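3.2 Surface wiping and cloth handling

The second task group covers the dusting and wiping of vertical and near-vertical surfaces in shared rooms. These surfaces receive less attention in the cleaning literature than floors and worktops, although the occupants we interviewed at Orkholm named them more often when asked what made a room look neglected. Glossy black surfaces were named most often of all. A switched-off television shows dust and finger marks under ceiling lighting that would pass unnoticed on a white wall beside it.

We recorded 821 wiping episodes in 13 rooms across the two sites, Orkholm and Cladby. An episode begins when the cloth leaves its resting place and ends when it is put down, folded, or exchanged for another. Episodes shorter than two seconds were merged with the episode that followed. Coding was done by Dzifa Eshun and checked by Sena Ankrah, who recoded 55 episodes without access to the first set of labels. Disagreements were confined almost entirely to the boundary between refolding a cloth and exchanging it, and the coding guide was revised in July to treat any cloth that returns to the same surface as the same cloth.

Cloths were of one type throughout, a textured microfiber. Paper towels were excluded after the pilot. They left lint on screens and were discarded too quickly for refolding to be observed. No spray was applied directly to any display. Where moisture was needed, the cloth was dampened first and the surface was then gone over with a second, dry cloth.

Three ways of holding the cloth were distinguished. In the flat hold, the cloth lies open under the contact area and is moved in overlapping horizontal strokes. In the folded hold, it is reduced to a quarter of its size, so that a fresh face can be turned outward as each one becomes soiled. In the bunched hold, the cloth is picked up at a single point near its middle and allowed to gather into a peak, with the remainder hanging below (Figure 4). The bunched hold is the fastest to take up and the least even in its contact with the surface. It was common at the start of an episode and was usually replaced by one of the other two before a large surface was wiped.

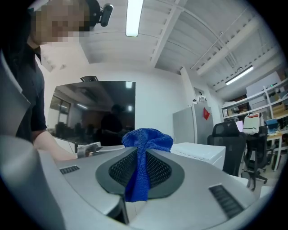 Figure 4. Blue microfiber cloth in the bunched hold, with a wall-mounted television behind.

The consequences for large flat surfaces are easy to state. A bunched cloth touches the surface along ridges, and the strips between the ridges are left as they were. On matte walls the effect was too small to score. On dark screens it was scored in most episodes as streaking, using the five-point Antwi scale, with the room lights on and the screen off. Viewing position was kept constant for each room, as reflections of windows and ceiling lights can hide a streak from one angle and exaggerate it from another.

Upper edges were scored separately. Dust collects along the top of a wall-mounted screen and around any bracket fitted there, and wiping the face first carries part of it back down onto the finished area. The protocol therefore fixes the order as top edge, sides, face. Small fittings on the top edge were wiped around and were not removed.

Cloths were washed without fabric softener after each session and retired at 400 episodes or at the first visible fraying. The Trosus protocol, from which our washing procedure is adapted, sets no retirement limit. Results by hold and surface type are given in Section 4.1.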